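Wevbridge is closing its crypto desk: a short thread
Damir Živković
25/09/2023

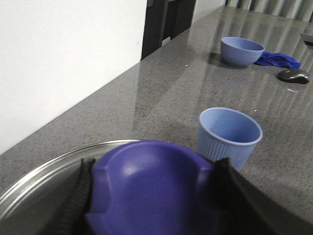 1/ Wevbridge told customers this morning that it will stop offering crypto trading. Existing accounts can sell or withdraw until December. After that anything left will be sold at the market price and paid out as cash.

2/ I have had a small account there for a few years, so I got the email along with everyone else. I've read the terms that came with it twice. Most of it is ordinary. A couple of parts deserve a closer look before you do anything.

3/ First, the fee. Selling through the app is free until the closing date. Moving coins out to your own wallet is not. The network fee is passed on to you and there is a handling charge of £19 per coin type on top.

4/ If you hold one coin and a decent amount of it, £19 is an annoyance. If you hold £80 of something you bought for fun, it takes a large bite. In that case selling and buying again elsewhere may be cheaper, but check the spread first.

5/ Second, tax. Selling is a disposal. So is a forced sale at the closing date, even though you didn't press the button. If you've made a gain it counts towards your allowance for the year. Moving coins to a wallet you own is not a disposal.

6/ Remember the allowance went down this April. People who never had to think about it before might have to now. Download your full trading history while the app still works. The email says statements will be available "for a reasonable period" and doesn't say how long that is.

7/ Third, staking. Anyone with coins in the Skimerance staking product has to unstake before they can sell or withdraw. The notice says this can take several weeks if there is a queue. I would expect a queue.

8/ Rewards on Skimerance stop from today. They were paid weekly, and the part week up to now will be paid with the next run. Mine was pennies.

9/ As for why they're doing it, the company blames "the changing regulatory environment". New rules on crypto promotions come in next month and every firm selling to UK customers has to deal with them. I can believe that's part of it.

10/ The other part is probably volume. In the half-year accounts, crypto income was 2% of the group total. Two years ago they were running adverts about it on the sides of buses. It can't be worth the compliance staff any more.

11/ Wevbridge says it sold the coins it held on its own balance sheet over the summer. It hasn't given a price. The accounts show a small loss under "other assets" and I assume that's where it went, but I can't confirm it.

12/ Customers are being offered a transfer to Cabrera, which will take over accounts if you opt in. You'd have to pass their checks again. Minimum balance is £500, which rules out a lot of people, including me.

13/ I haven't used Cabrera and can't say if they're any good. Their fee page is clear enough. Withdrawals are cheaper than at Wevbridge. Trading costs more.

14/ Nothing changes for share accounts or ISAs. Several people have messaged me in a panic about that. They are separate and they carry on as before.

15/ Watch out for fake emails. The real one has no links in it and tells you to open the app. I've already been sent a screenshot of one with a big orange button asking for a wallet phrase. Delete it.

16/ I'm going to sell mine this week and leave it in cash for now. That's me, not advice. I'll add to this thread if they publish the full list of dates.

Comments

kestrel_p
Been unstaking since 9am, still says pending. Thanks for the point about the history download, I'd not thought of it.

Marian T
Does the £19 apply if you move everything to Cabrera?

Damir Živković
@Marian T No, the opt-in transfer is free according to the notice. Only withdrawals to a wallet are charged.

oldproro
I was with Proro when they shut theirs. The history download disappeared a month later and I had to rebuild the lot from bank statements. Do it today.

J. Whitcombe
Minimum of 500 is a joke, most of us put in fifty quid and forgot about it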